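Workshop > Bench notes > April > Socket work

April, bench 2, started 9:40

Dell tower from the Fletis batch, the one that powers up and shuts off again. Fans spin, no beep, off. Na-rae Ham had it down as a dead supply but the spare gave the same thing, so original PSU back in and on to the CPU.

Heatsink off first. Old paste like chalk. Cleaned the lid w/ the Ristex wipes, took 3 of them, need to reorder. Unhooked lever, lifted the load plate, chip out. Checked the pins with the loupe and the side lamp, whole field, slow. One near the corner maybe leaning. Maybe just the light. Left it alone for now.

Board is staying in the case for this, too many cables to pull. Means working next to the power supply, tight but ok.

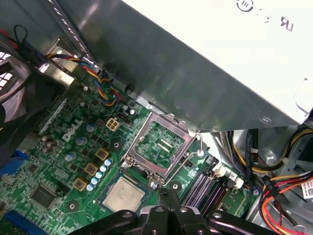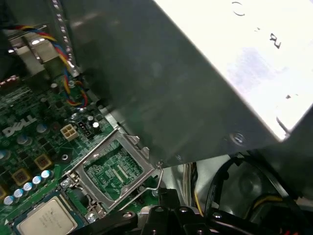
Chip out of the socket, resting on the board. 4-pin CPU power conector unplugged.

Note to whoever picks this up: don't set the chip down on the caps like I did last time, use the tray. And match the triangle before you drop it in. No pushing. If it doesn't sit flat by itself it's the wrong way round.

Caps: looked for bulging tops, none that I'd swear to. Will put the meter on the 4-pin side after lunch. Supply fan ran at 1,518 rpm on the earlier test per the Galtach logger, then dropped to 700 before shutoff. Don't know if that means anyting. Na-rae thinks it's the logger.

To do
- reseat, fresh paste, small dot
- plug the 4-pin back in BEFORE testing (yes, me)
- one stick of ram only, first slot
- if still dead try the CPU from the Ra machine, same socket, check the stepping first
- order wipes

Hours counter on the drive from this one says 2,000 and change, so hardly used. Would be a shame to scrap it. Case goes back on the low shelf tonight with the side panel taped to it, screws in the blue cup.

2 comments | 0 shares

Bench notes, Galtach workshop | Contact | Back to top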